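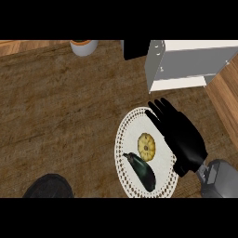
Wed 19 September – first full evening with the new strike pad, and I'm so pleased with it! The Zemer foam core finally gives under a palm heel without bottoming out, and the cover stayed put the whole session. Biggest thing I noticed was hand shape. People come in with their fingers spread, much like that black hand over the tabletop, and it's a lovely "stay back" gesture but a good way to jam a finger if you then strike from it. So I want us to practice the change: open hands up, voice out, then fingers together and slightly bent as the arm goes. Slow at first, please, and on both sides.

Pad log:

- old pad (Oláh cover, August foam): 1,430 hits, seam gone at the lower corner
- new pad: 300 hits tonight, no marks, no flat spot
- target before we trust it for the beginner class: 4,000

Ernő Gál held for most of it and his wrists were fine afterward, which they never were with the old one. He thinks the strap could come in by a finger's width. I agree, but I'd like to try it on someone with small hands before we cut anything.

The Imiser sensor is still a pain. It reads well on straight hits and drops nearly every elbow. I moved it toward the middle of the foam and got a few more, then the tape let go. Next try: sew a pocket for it. Raw readings are in the Villey folder, second tab – ignore the first 1,000 rows, that's me poking it to see if it was on. 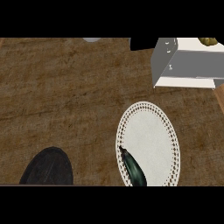
*Wooden countertop, with a white oval plate at lower right.*

Wrist releases went well too. Turning toward the thumb side clicked much faster when the holder kept a steady grip and let the other person feel where the gap is. Loved seeing that! Add it to the beginner plan, right after the voice drill.

To do: pocket for the sensor, strap test, more thread (the heavy black), ask Ernő about holding again.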